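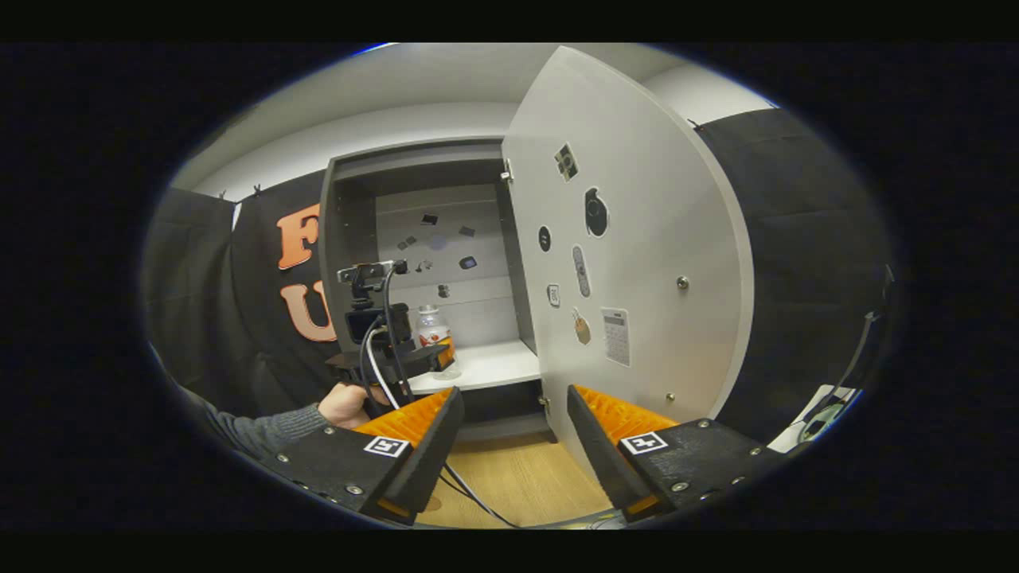 The Tillalbridge gripper is a hand-held two-finger gripper designed and built at the Tillalbridge shared workshop. It records how a person picks up, moves and puts down household objects, and the recordings are used to train a small robot arm to do the same tasks. The tool is carried in one hand and has no motors. A camera looks out over the fingers through a wide-angle lens, and the opening of the jaws is worked out afterward from printed markers.

The project was started by Yakubu Nnaji, a retired lathe operator, and Hadiza Eze, who had built two desktop robot arms at home before joining the workshop. The drawings and parts list are free to copy, and several home builders have made their own versions.

Background

Nnaji and Eze first tried to teach Eze's second arm by moving it by hand and saving the joint positions. The arm was stiff, and a simple task such as lifting a cup could take most of an evening to record. They next tried driving it with a game controller. This was faster but gave jerky motion, and the arm learned the jerks along with the task.

The hand-held gripper was proposed as a way to leave the arm out of the recording step. A person holding a tool with the same fingers as the arm can work at close to normal speed, and can do so in any room. The approach was already known from university research, and the workshop's version borrows its general layout. Most of the early work went into making the parts cheap and easy to repair.

Design

Fingers

The two fingers are mirror images of each other. Each has a black plate as its main body, held together with small machine screws, and an orange ridged pad along the inner edge. The pads are the only parts meant to touch an object. They are glued in place and treated as consumables, and a worn pad is cut away with a knife and replaced.

The ridges were added after smooth pads let go of bottles and jars. Several patterns were tried. Deep ridges held cloth well but left marks on cardboard, and the present depth is a compromise. Builders who mostly handle paper sometimes go back to smooth pads.

The fingers travel on a short rail and are linked by a pair of racks and a pinion, so that both move by the same amount. A trigger under the handle closes them and a spring opens them. The full opening is 72 millimeters. Wider fingers were tested and dropped, as the arm's own gripper could not match them.

Markers

A square black-and-white marker is fixed near the tip of each finger, facing the camera. Software finds both markers in each picture and measures the distance between them, which gives the jaw opening without a sensor or extra wiring. The markers must be flat and matte. Glossy paper reflects ceiling lights and causes dropouts, and the workshop prints on plain label stock for this reason.

If one marker is hidden, the software assumes that the fingers have moved equally and uses the other. If both are hidden, the last good value is held for a fraction of a second and the recording is then flagged.

Camera

The camera sits above the handle and is angled slightly down. Its lens gives a round picture with a dark border, and straight lines near the rim come out curved. The border is masked before training, but the curvature is left alone. Eze found that flattening the picture threw away too much at the sides, where the edge of a door or shelf often helps the software work out where the tool is.

The same camera model is fitted at the wrist of the arm. The two mounts have to agree in height and angle, and a mismatch of a few millimeters is enough to make the arm stop short of an object. A printed alignment jig is included with the drawings.

Practice area

Tool builders at the workshop record in one corner, against a black fabric backdrop and a padded curtain. The usual practice target is a tall cabinet with a single shelf and a white hinged door. Stickers and other small items are attached to the door, and dark shapes are scattered over the light grey back panel.

These additions serve a practical purpose. Position tracking depends on picking out small features and following them from one picture to the next, and large plain surfaces give it little to work with. In early recordings made in front of a bare white door, the estimated path of the tool drifted by a hand's width or more. Large letters were put on the backdrop for the same reason. Their shapes have no special meaning to the software, and any items with sharp edges and good contrast will serve.

The lighting is kept even. Strong sunlight on a white door can wash out detail, and recording in August is usually left until evening.

Recording

A session begins with a slow sweep of the area, which builds a rough map for tracking. The operator then opens and closes the fingers fully several times so that the software can learn the two end positions. After this the task is repeated, with the object moved to a new place each time.

Common tasks include:

Taking a plastic bottle from a shelf
Putting a bottle back with its label facing out
Opening and closing a hinged door
Moving a folded cloth from one level to another

Operators are told to approach an object steadily and to keep the tool from turning sharply. Fast turns blur the picture and can break tracking for the rest of the take. Cables also cause trouble. A loop that swings between the fingers can hide a marker, and one lying on the floor can pull at the handle during a long reach. Oluwatosin Mohammed, who wrote most of the workshop's notes on recording, recommends leaving enough slack for a full arm's length and no more.

Bad takes are kept in a separate folder. Some contain useful motion up to the point of failure and can be trimmed.

Software

The processing scripts run on an ordinary desktop computer with a mid-range graphics card. They line up the video with the motion readings, estimate the path of the tool, measure the jaw opening, and write the result in a form the training program can read. A later rewrite by Valentina Troncoso, known as Baser, combined what had been five separate scripts and added a page for reviewing takes before training.

The first full set of recordings held around 2,000 takes of bottle and shelf tasks. A second set brought the total to 3,000, of which a fair share came from home kitchens. The arm did noticeably better in unfamiliar rooms after the kitchen takes were added, though Troncoso's notes point out that the pads were also changed in the same period, and the two effects were never tested apart.

Variants

The Vollomari is a lighter version made for smaller hands. It uses a shorter handle and moves the trigger forward, and its fingers can be swapped with those of the original.

The Nwankwo mount is a wrist bracket designed by Onyekachi Akpan that lets the hand-held fingers be bolted straight onto the arm. It takes 17 screws, and early builders complained about the number, but it removed most of the alignment errors caused by having two separate sets of fingers. Later drawings replace some of the screws with dowel pins.

A motorized version was started and left unfinished. The motor made the tool too heavy to hold at shoulder height for a whole session.

Limitations

The gripper has no force sensing. A recording shows how far the fingers closed but not how hard they pressed, and the arm tends to squeeze soft packages more than a person would. Clear plastic and glass are also difficult, as the edges of the object change with the background. A colored label makes such an object easier to find, but the arm may then aim for the label and miss the best place to grip.

Tracking remains weak inside deep, dark compartments. Some builders add a small light beside the lens — the standard drawings leave two blank screw holes there for it — while others avoid low shelves altogether.

See also

Desktop robot arm
Fiducial marker
Rack and pinion
Wide-angle lens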